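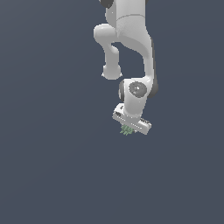

Home | Plants | Food | Places | A–Z

Leaf vegetables

Print this page | E-mail this page

Leaf vegetables, also called greens or leafy greens, are plants grown for leaves that people eat, often along with the tender stalks and shoots. They come from many plant families that are not closely related. Lettuce belongs to the daisy family, kale and cabbage to the mustard family, and spinach and chard to the amaranth family. Most are short-lived plants harvested before they flower. Leaves of some woody plants are eaten as well, such as those of the moringa tree.

The line between leaf vegetables and herbs is one of use. Parsley is an herb when chopped over a dish and a vegetable when it makes up most of a salad. Beets and turnips are grown mainly for their roots, but their tops are cooked in the same way as other greens.

Growth and harvest

Most common greens do best in cool weather. Lettuce and spinach tend to send up a flower stalk, or bolt, when days are long and warm, and the leaves then turn bitter. Growers in hot areas sow them in fall and winter, or put up shade cloth. Amaranth, Malabar spinach and water spinach prefer heat and are the usual greens of the tropics.

Greens are harvested by cutting the whole plant at the base or by taking the outer leaves and leaving the center to grow. Baby leaves are sown thickly and cut a few weeks after they come up. Leaves lose water quickly once cut, and commercial crops are often picked early in the morning and cooled within hours.

Slugs, aphids and flea beetles are common pests. Downy mildew is a serious disease of both lettuce and spinach, and new varieties are bred often to keep ahead of it.

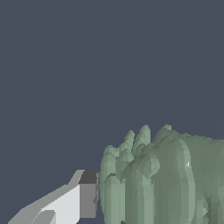 Growing in the Prastness district

The Prastness district has 1,826 acres in leaf vegetables, most of it on the flat land east of the Lorente River. The soil is a dark silt that drains slowly, and fields are laid out in raised beds. Of the 621 farms in the district, roughly 400 grow greens as their main crop. The rest plant them between onions and potatoes.

The best-known local variety is Wilby, a loose-leaf lettuce with a thick midrib and a mild taste. It was selected by the grower Carmela Olmedo, who saved seed from plants that were slow to bolt in July. Wilby does not ship well and is sold mainly at the covered market in Kusport, where it is tied in bunches with the root left on. Growers in the lower valley also raise an older winter kale, sown after the onions are lifted.

Preparation

Tender greens are usually eaten raw. Tougher ones, such as collards and mature kale, are boiled, steamed, braised or fried in oil. Cooking reduces the volume of the leaves a great deal. Spinach needs only a minute or two in a covered pan, while collards may be simmered for an hour or longer.

Many cuisines preserve greens. Cabbage is salted and fermented to make sauerkraut and kimchi, and mustard greens are pickled in much of East Asia. In Kusport, Wilby stalks are peeled and kept in vinegar with dill for at least 8 days before eating.

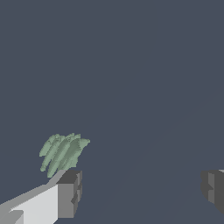 A clump of pale green, leafy material with rounded tips. Computer rendering.

Nutrition

Leaf vegetables are low in calories and fat. They are a good source of vitamin K and folate, and many supply vitamin C and the carotenes the body uses to make vitamin A. Darker leaves generally contain more of these than pale ones. Spinach, chard and beet greens are high in oxalic acid, which binds to calcium and limits how much of it the body can take in. Boiling the leaves and discarding the water removes part of the acid.

People who take certain blood-thinning drugs are usually told to keep their intake of vitamin K steady from week to week.

See also: Cabbage; Herb; Lettuce; Root vegetable; Salad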